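Nodlow Community Help > Workshop and Storage

Where to put down long ribbed panels, and do floor lines help?

grodusano_stores
We have taken on a batch of 47 black moulded panels and I need somewhere to keep them between unpacking and fitting. They are long, narrower at one end, and mostly ribs and cut-outs. A metal block is fixed across the ribs and there is a small black post sticking up near the narrow tip, so they won't stack flat. The finish is matte and shows every scuff.
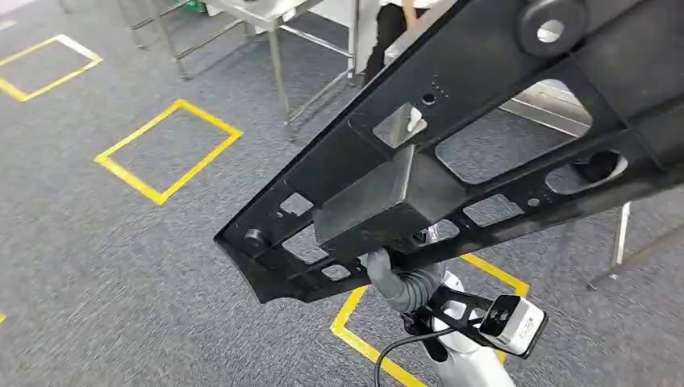
Black panel with the metal block across its ribs.

At the moment they go on a stainless steel table, which holds three if you are careful. I have a bay marked in yellow on the floor but I'm not sure whether to use it for a rack or keep it clear for walking. Two things I'd like to know:

Can they be stood on end, or will they bend?
What gets scuffs off a matte black surface without leaving a shiny patch?

Budget is small. I can make something out of timber if I have to.

flimville_bench
Don't stand them on end. The weight of the block will pull them over sooner or later, and with that many holes there isn't much to stop them taking a set if they lean all summer. We had similar parts in June next to a south-facing window and some went noticeably bowed.

Lay them on their long edge in a slotted rack, like plates in a drainer. Two timber rails 700 mm apart, slots lined with felt or pipe lagging, block upwards. Leave enough room between slots for the post to clear the next panel. Measure that from the tallest point and not from the rib, I got it wrong the first time and had to recut the lot.

For scuffs, warm water and a drop of washing-up liquid on a microfibre cloth. Wipe along the ribs, then dry it. Stay away from melamine sponges. They are slightly abrasive and you will end up with the shine you are trying to avoid. Deep marks won't come out and I would leave them if they face inwards once fitted.

post_and_rail
Just hang them. They're full of holes.

aguirre_road_unit
Hanging is fine for a few but you'd need a lot of wall for 47, and the hooks mark the edges of the holes unless you sleeve them. I'd go with the slotted rack.

On the floor bay, put the rack inside the lines and treat the outside of the line as the edge of the walkway. Check that the widest end of a panel doesn't stick out past the yellow when it is in its slot – people walk by the line, and that is where the knocks happen. Ours is the same sort of floor, speckled grey, and yellow is easy to see on it. If yours is tape, go over the ends with a hand roller now and then, as they lift first. Hoover alongside the tape, with the direction of the line, or the brush will pick at it. 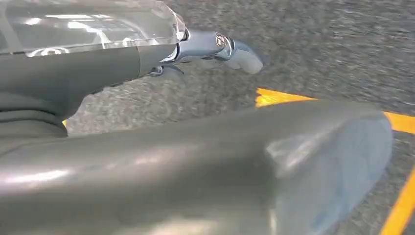 grodusano_stores (follow-up)
Thanks. Going with the rack. I'll cut a short test length on Thursday with felt in half the slots and lagging in the other half, and see which one holds dust. Is there any glue that holds felt to bare pine, or should I staple it?

flimville_bench
PVA is fine. Staples will scratch the panels.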